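I covered my big work table with brown paper again this July, and two people asked me how I do it, so I will write a short thread. It is very simple, but there are some small things which I learned slowly.

The paper is kraft paper from a roll, 100 cm wide. I bought it in the Fukstead shop, in the packing section. The art section has almost the same paper and it costs more.

First wipe the table and let it dry well. I did not wait once, and the paper made waves the whole week. I had to take it off and start from the beginning.
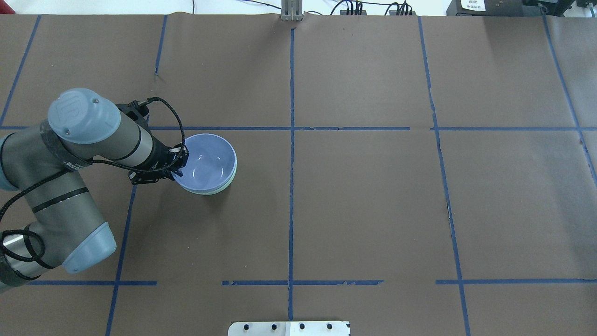 Home & Studio

The bowl with the lavender-blue inside is my favorite on this background. On a white table I find such a blue looks a little cold. On brown paper it looks much warmer to me, and the thin pale band low on the outside is easier to notice.

Then the tape. I use blue painter's tape, because my first tape was a strong packing one from Minami and it tore the paper when I wanted to move a line. I needed 14 meters for everything, with some mistakes included.

I make the long lines first and after that the ones across. The first time I measured all squares with a ruler and it took me until 11 at night. Now I measure only the first line and do the others by eye. So please do not look for equal squares!

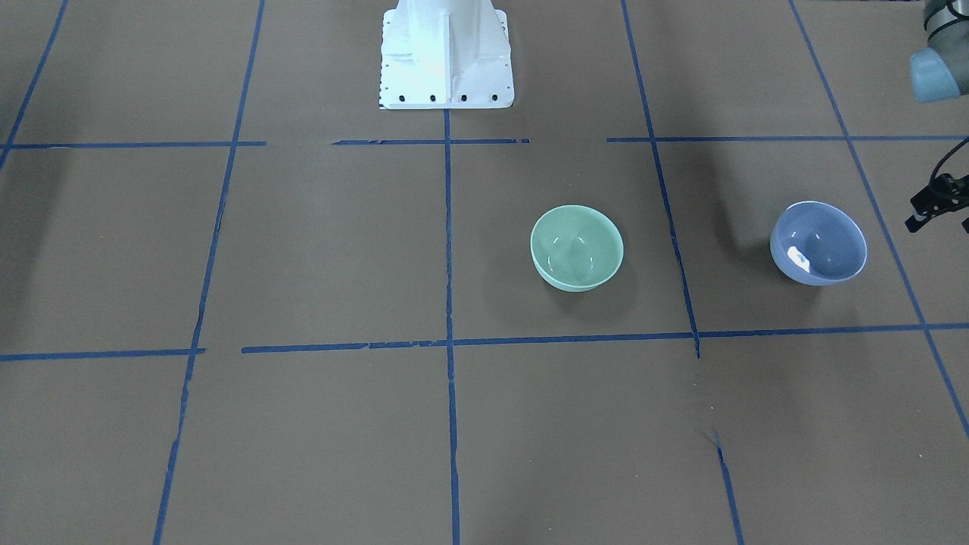
Two ceramic bowls and my torn tape ends. I should use scissors.

Some lines have gaps. I do not mind them. A line with a gap is still a line, and I can read where one square finishes.

Somebody from Clokuddale wrote to me that it is better to draw the grid with a marker. Maybe it is true for a small table. I change my mind often, and marker cannot be peeled. 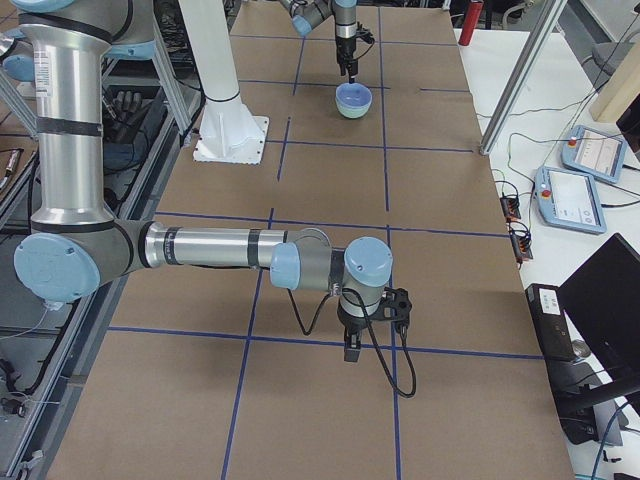 The long view, with the bowls farther back.

How long does it stay good? My last cover lasted 3 months. The edge where I lean became soft first, and the middle was still nice when I threw it away.

If your table is 120 cm deep like the one I had in Postcombe, one width of this roll is not enough. Put the second piece under the first one and tape the seam along its whole length.

Next I want to try a gray paper. If somebody knows where to buy it in a wide roll, please write me.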